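**Sound for a small kitchen radio show – soundbar or two separate speakers?**

**throstur_b** – 02/07/2021
Hello all. I make a small show for our village association in Graltby, with old songs and some talk between them. Until now I listened to my edits on headphones, but my ears get tired after one hour. I want a speaker for the table, and my budget is 300. The room is small and has a hard floor. In the shop they told me that a bar is enough for speech. Is this correct?

**Ccori_fan**
For speech, yes. I use a bar for my language lessons and every word is clear. You lose the stereo picture, because left and right are so near to each other.

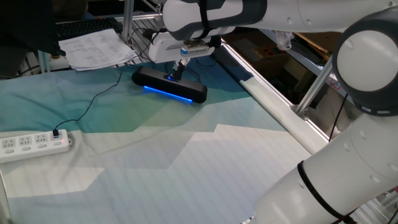

What helped me most was a thick cloth on the table. Before that, the low voices of men had an ugly boom, and I blamed the speaker for it. I also moved everything away from the wall. Try this first – it costs nothing.

**rawiri.sutcliffe**
I don't agree. If he edits music, even old mono songs, he should hear it on 2 separate speakers. My Rameo pair is 17 years old and I still find clicks with it that no bar ever showed me. Buy used and you stay well under 300.

**Ccori_fan**
> he should hear it on 2 separate speakers

His listeners will play the show on a phone or in the car. Why does he need a studio for this?

**rawiri.sutcliffe**
Because a mistake you can't hear, you can't repair. Many small bars also make the sound "nicer" with extra bass, and then you cut too much bass in the edit. I did this for 8 episodes and had to do them all again.

**throstur_b**
Thank you both. The extra bass worries me a little. Can it be switched off?

**Drerkberg**
It depends on the model. Look in the manual for a mode called "flat" or "speech". And please use the cable for editing, as wireless sound often comes late and your cuts will be in the wrong place.

**throstur_b**
I didn't think about the delay. A neighbor has an old pair I can borrow until November, so I will compare it with a bar from the shop and write again.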